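Gallery: Everyday Soap at the Moriarty Study Collection

The Moriarty Study Collection of Household Goods holds more than 3,000 items connected with washing, cleaning and personal care. This page presents the section devoted to bar soap, which may be consulted in the ground floor study room by appointment. 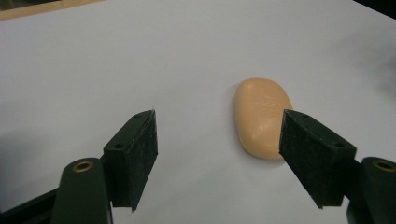 Bar soap entered the collection slowly. For many years the holdings consisted almost entirely of wrappers, shop cards and price lists, and the soap itself was thought too fragile to keep. That policy changed when the Nedstead bequest brought in 200 bars from a single household, many of them still in their paper. The section has since grown to 300 bars and is arranged by shape, color and finish.

Bar with pressed lettering, peach
Smooth, rounded and oblong, in a warm light orange-beige. Faint lettering is pressed into the upper face. It is too shallow to be read in ordinary light, and the bar is therefore listed by color and form only.

About the shapes

The rounded or "pebble" form is the one most often requested by visiting students. It sits comfortably in the palm and has no corners to soften in the dish. The collection also holds rectangular household bars, round guest soaps, and a small number of molded novelty soaps given by private donors. Rectangular bars are stored flat. Rounded bars rest in shallow paper cups so that they do not roll when a drawer is opened.

Several pebble bars in the section came from the Plarnuvach works, whose sample room closed before its records could be copied. Labels for these bars give the name of the works and the year of donation. Where a date of manufacture is known from other papers, it is entered on the catalog card in pencil.

About the lettering

Most bars in the collection were stamped with a name, a word or a simple device. The depth of the stamp varies a great deal. Deep stamps remain legible after long storage. Shallow ones can be difficult to make out even on a bar that has never been used, particularly on pale soaps, where the letters are the same color as the ground. Readers who wish to study lettering should ask for the side lamp when booking. Rubbings are not permitted, as the pressure of a pencil leaves a mark on the surface.

About the color

Peach, apricot and salmon tones form one of the larger color groups in the section, after white and green. Colors are recorded against a printed chart kept in the study room, and the chart number appears on each card. The chart was prepared by Darragh Fahy, Keeper of Household Goods, and is revised when new material arrives. Donors sometimes describe the same bar as pink, orange or cream, and their own wording is kept on file alongside the chart number.

Care and storage

Soap is sensitive to heat, damp and strong scent. Bars are kept in Plomex drawer units, with scented and unscented examples in separate cabinets. Unbleached tissue is placed between layers and is changed each April. Bars that have cracked or developed a white bloom on the surface are not cleaned. They are moved to a separate drawer and noted in the condition book.

Handling in the study room

Up to 16 bars may be requested for a single visit. Staff will bring them to the table in trays and will return them to the drawers at the end of the session. Visitors are asked to observe the following:

Wash and dry hands before entering. Do not use hand cream.
Keep each bar on the clean surface provided.
Turn a bar over only with the help of a member of staff.
Return each bar to its own cup before asking for the next.
Food, drink and perfume are not allowed in the room.

Appointments

The study room is open to readers on Tuesday, from 10 a.m. to 4 p.m. Requests should be made in writing and should state the shapes, colors or makers of interest. School and college groups are welcome in the morning and should allow extra time for an introduction to the cabinets.

Offers of material

The section is pleased to consider gifts of bar soap in any condition, with or without a wrapper. Please do not mail items before contacting the Keeper. A short note on where the soap was bought, who used it and how it was stored is of great value to the catalog and should accompany the offer if possible.

Requests to reproduce photographs from this gallery should be addressed to the Moriarty Study Collection, Household Goods section.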